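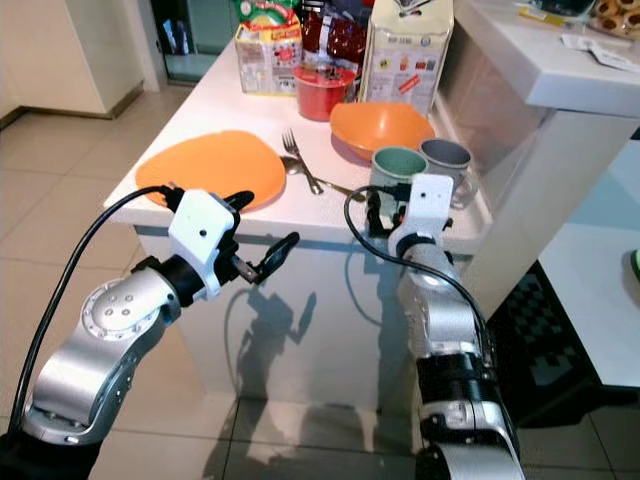

A plate, mugs, flatware and packaged food on the counter before sorting.

How to Clear and Reset a Crowded Kitchen Counter

By Ornella Sanna
Updated 6 Jun 2022

A counter that holds both dishes and groceries is harder to clear than one with only dishes on it. The two kinds of things go to different places, and if you work from left to right you end up crossing the kitchen with a fork in one hand and a bag of chips in the other. The method below deals with one kind at a time. It works for a small kitchen with a single run of counter and one or two cabinets above or below it.

What you need

A dishpan or a tray with sides
Two dishcloths, one damp and one dry
Clips for opened bags
A marker and a roll of masking tape
Dish soap

Step 1. Make a landing spot

Pick one surface that is not the counter you are clearing. A raised ledge, a kitchen table or the top of a cart will do. If there is food out that people are still eating, like the tray of cookies in the photo, leave it up on the higher surface and work below it. Move loose papers to another room now. A receipt or a note left near the edge will get wet as soon as you start wiping.

Step 2. Sort the tableware

Start at the front of the counter, where the plates and flatware usually are. Check each piece before you decide where it goes. Hold forks and spoons up to the light and look between the tines. Run a finger around the inside of each mug.

Anything used goes in the dishpan. Anything clean goes on the landing spot. If you can't tell, treat it as used.

Put flatware in first, flat on the bottom of the pan, then plates, then bowls. Carry mugs separately by the handle. I have chipped two good Torkard mugs by setting a bowl on top of them in a full pan.

Step 3. Group the packages by shape

With the dishes gone, you can see what food you have. Don't sort by type yet. Sort by shape, since that decides which shelf each one fits on:

Tall cartons
Short boxes
Lidded containers
Soft bags

Measure the gap between your shelves before you start putting cartons away. The upper shelf in my Troltska cabinet clears 341 mm, enough for a tall carton standing up. The lower one does not, so it holds the short boxes and anything with a lid.

Soft bags are the ones that cause trouble. They slump and slide behind things. Stand them in a bin, or file them between two boxes with the top edge facing out.

Step 4. Check, close and label

Open each package that has already been started. Press the air out of bags, fold the top down twice and clip it. Push lids down all the way around the rim. Write the date you opened it on a piece of tape and stick it on the front - not on the lid, where it will end up on a different container.

Combine duplicates only if they are the same product and both still fresh. If the date has passed, throw it out.

Step 5. Wash and wipe

Wash the contents of the dishpan while the counter is empty. Mugs first, then flatware, then plates and bowls. Leave them on a rack and go back to the counter.

Wipe from the back to the front with the damp cloth so crumbs come toward you. Catch them in your other hand or in the empty pan. White counters show streaks, so follow with the dry cloth. For a sticky ring, lay the wet cloth over it for a few minutes and wipe again. Don't scrape it with a knife.

Step 6. Put things back

Return the clean dishes to their cabinet. Stack plates by size with the largest at the bottom. Keep bowls in their own stack, because a wide rim on top of a flat plate makes the whole pile lean. Mugs can stand side by side at the front of the shelf where they are easy to reach.

Food goes back next, tallest at the rear.

Leave the counter itself bare except for what you use every day. In our kitchen in Stodbridge that is a kettle and a Sqalli bread box, and we keep both at the end farthest from the sink.

If you run out of shelf space

Take the carton or box away and keep only the inner bag, clipped and labeled. Cut the cooking directions off the box and tape them to the bag. You can also move backup packages to a closet shelf and bring them in when the first one is finished. Keep them off the floor and away from the water heater.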